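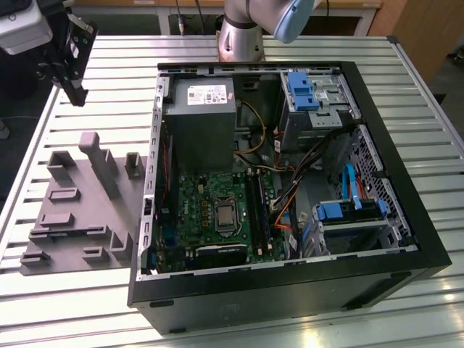

Week 4 notes: the memory stick fault

OK, so last time I promised you the story of how our teardown cell went wrong, and I want these notes to stand in for the slides, which were mostly me waving my arms.

Quick recap for anyone who missed it. The job is taking old desktop towers apart with the arm. The case lies on its side with the panel off, and the program works through the parts. Memory sticks come out early. You open the retention clips at the ends of the slot, grip the stick, and pull straight up. Easy for a person! Your fingers feel a stuck clip right away.

Run 158 is the one we care about. The log says the clip step finished at 3,769 ms and reported success. It hadn't worked. One clip was still latched, the gripper closed on the stick and pulled, and the whole board started to bow. Nisha Thakur was watching and hit the stop. We found a cracked slot and a bent board, and the fingers were fine.

So why did the program think the clip was open? Because "success" only meant the arm had reached its target position. Nothing checked the clip itself. I wrote that step, by the way, so feel free to be mean about it in section.

And then there's the force limit. We had one -- set to 21 newtons -- but it was only armed during the insert moves. Pulling was left on the default, way higher. Amparo Peñalver spotted that in the config file after I'd spent most of an afternoon blaming the camera.

What we changed:
Force limit now armed on every contact move, both directions.
A short test tug before the real pull. If the stick doesn't shift, back off and call a person.
The clip step reports "reached," and a separate camera check reports "open."

One safety thing, please read it. After a stop, the gripper may still be holding a part under load. Don't reach into the case to free it. Release from the pendant, hands out, and watch for the board springing back.

For next time, find one other step in the teardown sequence where "reached" could get mistaken for "done." Cables are a good place to look -- they're a mess in there. Half a page is plenty.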